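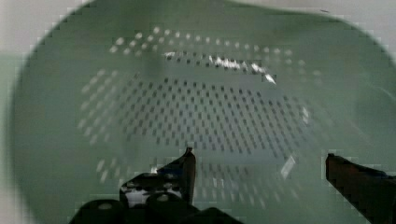

28th August
By Judite Gouveia

Rasik is a robot arm that schools can hire to learn how robots pick things up. It comes from a company called Drollel. The kit has one arm, a gripper with two fingers, and some ordinary kitchen things to practise with.

Your hand can feel when a bowl is slipping. A gripper needs help with that, so a small camera sits close to its fingers. The camera sends pictures to a computer, and the computer works out where the edges are. Holes and shiny plastic can make this harder.

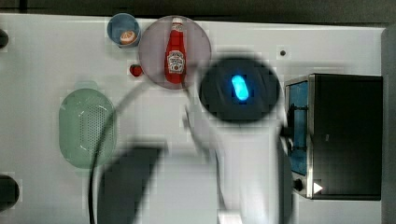
A colander and a sauce bottle need different grips. The bottle can be held around its middle. The colander is wide, so the fingers have to pinch its rim.

Urs Moser teaches Year 6 and had the kit for 4 weeks. His class liked choosing what the arm should try next. They found the instruction book hard to read, and an adult has to set the arm up. Drollel says a shorter book is coming in November.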